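Where Does the Water Go When You Pull the Plug?

Hi again, curious people! Last time we talked about toast. Today I want to talk about sinks, and mostly about the part of the sink you never look at, the underneath. I love the underneath of things. When I was small I used to lie on my back on the kitchen floor with my head in the cupboard (my mom was not thrilled), just to see what was going on in there.

Let's start at the top. A sink is a big bowl with a hole in it. That's it! The hole is called the drain. Water is heavy, and it always wants to go down, so when it finds a hole it goes through. Nothing has to pull it. The pulling is done by gravity, the same thing that brings your ball back when you throw it up in the air.

Under the drain there's a pipe, and in most kitchens the pipe does something funny. It goes down, bends back up a little, and then heads off again. That bend is called a trap. What does it trap? Water! A little bit always stays in the bend, like a puddle in a dip in the road. And that puddle is a plug against smells. Past the trap the pipe joins bigger pipes, and bigger pipes do not smell like flowers. The stinky air can't get through the puddle, so your kitchen keeps smelling like dinner.

The trap catches other stuff too. I once dropped a button from my favorite coat down the drain, and it was sitting right there in the bend, covered in gunk. (Yuck. But I still wear the coat.)

Now, the water coming IN is a different story. Drain water just falls, but tap water gets pushed. It's squeezed along its pipes all day and all night, waiting for somebody to open the faucet. A faucet is really a little gate. Turn the handle and the gate opens, and whoosh! Usually there are two pipes leading up to it, one for cold and one for hot.

So why don't we see all these pipes? Mostly they're hidden in a cupboard. But some sinks are built into an island, which is a kitchen counter that stands by itself with floor on every side, like a real island with sea all around it. If an island has no cupboard doors, you can peek right under!

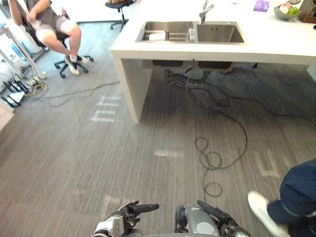
A double sink in a white kitchen island. Look under the counter for the dark bottoms of the two basins.

Isn't it neat to see a sink from above and below at once? The shiny steel part is what you'd normally see. The undersides hang down like two big boxes, and there's a whole tangle of black cables and pipes dropping to the floor. One basin has a dish rack in it, so you can leave things to drip right where the water should go. Clever!

Want to try something? Ask a grown-up first, then put a little water in your sink at home with the plug in. Float a tiny scrap of paper on top. Now pull the plug and watch the paper. Does it go straight to the hole, or does it take a spin first? Try it 6 times and write down what happens each time. Mine didn't do the same thing every time, and I'm still trying to work out why.

Next time: why does the fridge hum?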